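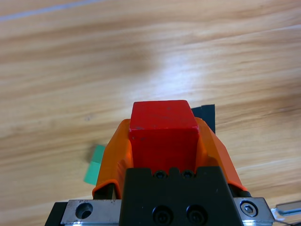 January 2, 2020

So I finally saw Merkuscombe last night, a full two weeks after everybody else I know, and I have thoughts! I'd been dodging spoilers at work and I muted half my phone, and then my cousin went and told me the ending at dinner anyway (thanks, Bautista). I still had a great time, mostly.

If you missed it, Merkuscombe is the new one from Joaquín Retamal, the guy who made Tilar. Tilar was that tiny movie about the two brothers and the ferry that played for one week at our local theater and then came back for 11 more once people started talking. I saw it three times. The third time there was a line out to the parking lot, and I felt weirdly proud, like I'd had something to do with it.

This one is a much bigger deal. It opened on 1248 screens, and you can tell there was money this time, because the storm at the start looks amazing and there's a helicopter shot over the cliffs that had the lady next to me saying "oh my" out loud. The story is pretty simple. A woman comes home to a little coastal town to sell her dad's hotel, finds out he'd been renting one room to the same stranger for years, and starts asking around. For the first hour I was completely hooked. Every person she talks to gets a good scene, even the guy at the gas station, and there's a long dinner with her old piano teacher that I could have watched all night.

Then it kind of wanders off. There's a court case, which is fine, but it goes on and on, and the stranger (who was so creepy when we only heard his footsteps!) ends up explaining himself in a speech. Did we need the speech? I went out for more popcorn during it and Bautista says I missed maybe one line that mattered.

The music is lovely though. Navarrete did the songs again and the slow one over the end credits has been stuck in my head since I woke up. I looked for the soundtrack this morning and it isn't up yet, so I've been humming the part I remember and getting the second half wrong.

A lot of people online are fighting over whether it's a hit. It sold out all weekend at the Drurstead, where I went, and that place has roughly 1000 seats if you count the balcony. On the other hand a friend in the next town said her showing was half empty. I never know what to make of box office talk. Tilar made next to nothing in its first week and now it gets quoted at weddings.

Would I go again? Probably, for the first hour and the piano teacher. I'd skip the balcony, since the seats up there are murder on your knees and somebody behind me was unwrapping candy from the opening titles to the last song. Also, the Drurstead has raised the price of a large soda again and the cup is smaller. I held mine up next to an old one I keep pens in and I'm not imagining it.

Next up I want to catch the one with the mountain rescue dogs before it leaves. Bautista has already seen it, so I'm eating dinner by myself until then. If you've been to Merkuscombe, tell me what you thought of the letter in the piano bench, because we argued over it the whole drive home and he still thinks the dad wrote it.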